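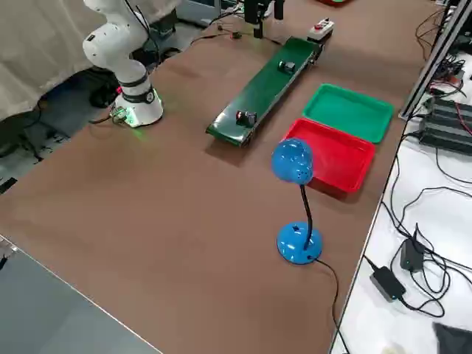

Open day at the Indholm workshop: the group agreed this was our best one yet. Visitor numbers came to 181 against 172 last year, and 19 people signed up for the spring evening course, which is wonderful! The Vetport sorting table drew the biggest crowd by far. Children liked the green conveyor and the little dark cubes on it, and several parents wanted to know how the red and green trays fitted in. It was agreed to put a printed card beside the table next time, in large type.

Matters arising. The Hadgu loan agreement has been signed and the table stays with us until November. Fomeo have offered a second talk at no charge, accepted with thanks.

Timings. Demonstrations ran every half hour from 11, but the queue reached the stairs by lunch. Suggestion to run them every twenty minutes was carried. 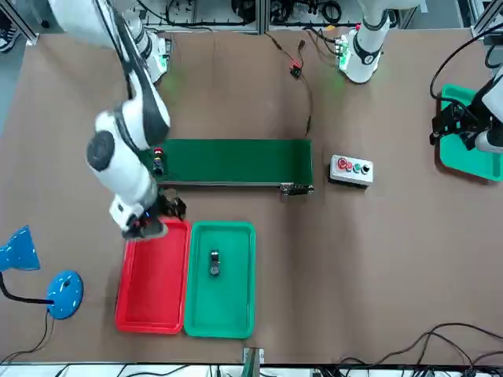 Sorting table at the open day, with one gripper over the red tray.

Questions from visitors. The one asked most often was whether they could press the buttons themselves (the row of four on the grey box is very tempting). Agreed to look into a supervised turn for school groups.

Action: card wording to be sent round before the next meeting.

Meeting closed at 8.40 pm.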